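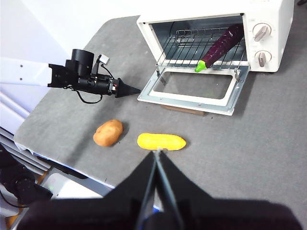

4/10/23

The second arm has been running for long enough to write up. Most of the time since the last post went into three problems: the bus dropping packets, the left and right arms disagreeing about where the table is, and the grippers closing too hard on small things. The first is fixed, the second is mostly fixed, and the third has a workaround I don't love.

For anyone starting here, both arms are built from the same set of Trestance plans, with changes. I built the right one at home and the left one at the shared shop in Cullthorpe, where there is a better drill press. They are controlled by one desktop machine, and I drive them by hand through a pair of leader arms when I want to record a motion. Nothing about the design is new. Most of the parts list is unchanged from the plans, apart from the power supply and the base plates.

Bus errors

With one arm connected I saw a failed read every few minutes and ignored it. With two arms it went up to several per second under load, and the arm with the longer cable would freeze for a moment and then jump to catch up. I spent two evenings on software before putting a scope on the line, which was the wrong order. The data line had ringing on every edge, and the supply voltage at the far end sagged whenever the shoulder and elbow motors moved together.

Changes, in the order I made them:

Separate adapter for each arm, so a stall on one side can't block the other.
Heavier wire for power, fed in at the base and again at the elbow.
Data line shortened by 28 cm by dropping the extension I had added for no good reason.
Motor polling split so that position is read every cycle and temperature only once a second.

The second feed point did most of the work. I put the extension back temporarily to check, and errors rose a little but stayed tolerable. With the extension out and both feed points in, I logged a full evening of recording and got 13 failed reads in total, none of them consecutive. The control loop now holds the last good position on a single miss and stops the arm on three in a row.

The connector I used for the elbow feed is a Clukby inline type. It has a proper latch, and I no longer have tape on anything that carries motor current. I bought the last few at Pētersons and they haven't restocked, so if anyone knows of an equivalent with the same pin spacing, please leave a comment.

Table height

Each arm has its own zero, set by moving it to a rest pose and pressing a button. The rest pose is repeatable to a degree or so per joint, which sounds fine until six joints add up at the end of the arm. Commanded to the same height, the left fingertips stopped clear of the table and the right ones pushed into it.

I replaced the rest-pose zero with a touch-off. The arm comes down slowly at four points until motor current rises past a threshold, and a plane is fitted to the results. The soft covering on the table makes the contact point vague, so the threshold needed some tuning. I ended up measuring on a thin steel plate laid over the covering, then subtracting the thickness of the plate. Doing it this way also showed that the left base was tilted. Two washers under one corner took out most of that, and the fitted plane takes care of the rest.

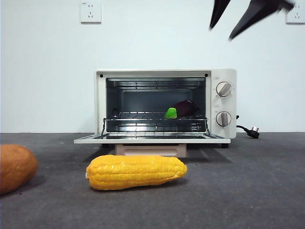
A flat table is a poor test of calibration in any case, as most of the tasks I care about involve reaching into something. I settled on a countertop toaster oven with the power off and play food as the load. It has a useful set of constraints: the opening is low, the rack sits at roughly mid-height with heating elements above and below it, and the door folds down into a ledge that the wrist has to stay above. I have a block under the lowered door so that a clumsy approach loads the block and spares the hinges. Placing one item on the rack is easy enough. Putting a pepper and an eggplant side by side is harder, and the order matters. If the pepper goes in first and ends up near the front, the eggplant has to come in over it, and there isn't much height left under the upper elements for a gripper to do that.

I recorded 298 demonstrations of the basic version, which is to pick one item from the table, place it on the rack and back out. After throwing away the ones where I bumped the door or fumbled the grasp, there was still enough to train on. The policy is a small off-the-shelf one with no changes except for image size. It gets the corn and the potato onto the rack fairly reliably. The eggplant fails more often, nearly always during the approach. The wrist comes in level, the eggplant is held off-center, and the heavy end meets the side of the opening. I have started re-recording those with a more consistent grasp point, closer to the middle of the body.

Grip force

The gripper motors have a current limit, but at low values it is coarse. One step lets a smooth object slide and the next step flexes the fingers. What I have now is a ramp: close at low current until the position stops changing, then hold that position plus a small offset. It works on rigid things and works badly on anything that gives, since the position never quite settles. Pieter Zulu suggested over email that I watch the derivative of the current instead, and sent a plot from his own gripper that looks convincing. I haven't had time to port it. His motors report current at a higher rate than mine do, so I expect to lose some of the benefit.

Reaching past the table

The other half of the plan is handles. Pulling a drawer is a different load from lifting a vegetable, and it shows up a different set of faults.

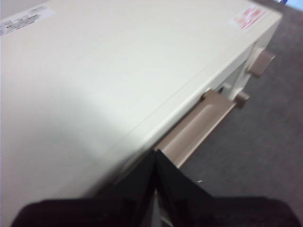
The main one is in the wrist. When the pull isn't lined up with the direction the drawer wants to travel, the side load goes into the last joint, which has the smallest motor on the arm. It overheats and shuts down after a few minutes of repeated attempts. I have been working around it by keeping the wrist straight and letting the shoulder and elbow do the pulling, and by hooking the bar with the fingers partly closed where the clearance allows. A full grip turns out to be unnecessary for most drawers and makes the alignment problem worse.

I also lowered the position gain on the last two joints by a third during pulls. The arm looks sloppy with the gains down, but the fingers can follow the bar a little and the motor runs noticeably cooler. Going back to normal gains has to be done gradually or the wrist snaps straight at the moment of release. I have it ramping over eight control cycles at present, which is enough to remove the jerk and short enough that I don't notice it when driving by hand.

Open items

The motor temperature log still writes to the same file as the joint positions, and the timestamps don't agree.
The left wrist camera cable hangs in a loop below the gripper and needs a clip before it catches on something.
The touch-off routine should save its result. At present I rerun it every time the power goes off.
Port the current derivative code and compare it with the ramp on the same objects.

The updated wiring diagram and the touch-off script are in the repository under the October folder. The diagram still shows the old adapter on the left arm. I'll correct it when I next have it open.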